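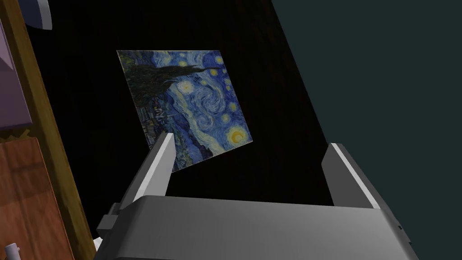
Warstead to open regional stage program with Kvaran residency

The Warstead Centre for Contemporary Music has confirmed the line-up for its regional stage program, which will open in November with a four-night residency by the folk-rock quintet Kvaran. The announcement was made on February 15, 2024, following the close of applications from unsigned and independently released artists.

Kvaran formed as a duo, with Halldóra Juhl on vocals and accordion and Oluf Thorlacius on guitar, and has performed as a five-piece since the release of its second record, Avden. The residency will present that album in full for the first time, together with new material the group is preparing for a third release.

"We have played these songs in small rooms for two years and the arrangements have changed a good deal in that time," said Ms Juhl. "A residency allows us to bring in strings on one night and strip everything back on the next."
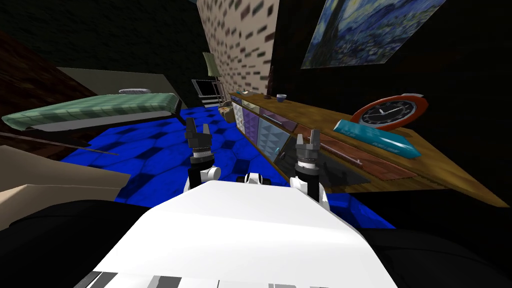 The regional stage program received 95 applications, from which 39 acts have been selected. Each will perform a set of 40 minutes or longer and will receive a standard fee, with a travel allowance for artists based more than 200 kilometres from the venue. Live recordings will be offered to all selected acts at no charge, and copyright in the recordings will remain with the performers.

Program director Mercedes Castaño said the selection panel had favoured original work across a wide range of styles, including brass ensembles, electronic artists and several singer-songwriters performing in languages other than English.

Among the other acts confirmed is Zunus, the instrumental trio led by the drummer Bianka Fülöp, which will appear on the second weekend. The composer and zither player Giang Nông will give a solo recital and later join Zunus for a joint performance of a newly commissioned piece.
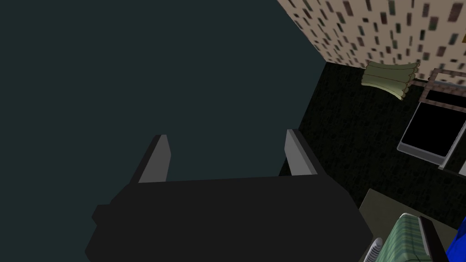 Tickets for the Kvaran residency will be released in two allocations. The first is reserved for members of the Centre, who may purchase up to four tickets for each night. General sales will follow two weeks later through the box office and by telephone. A further 100 concession tickets will be held for students and pensioners and may be collected in person on production of a valid card.

Doors will open one hour before each performance. The full schedule, including set times and support acts, will be published once contracts with all artists have been finalised. Enquiries regarding accessible seating should be directed to the box office – early contact is recommended, as places in the front stalls are limited.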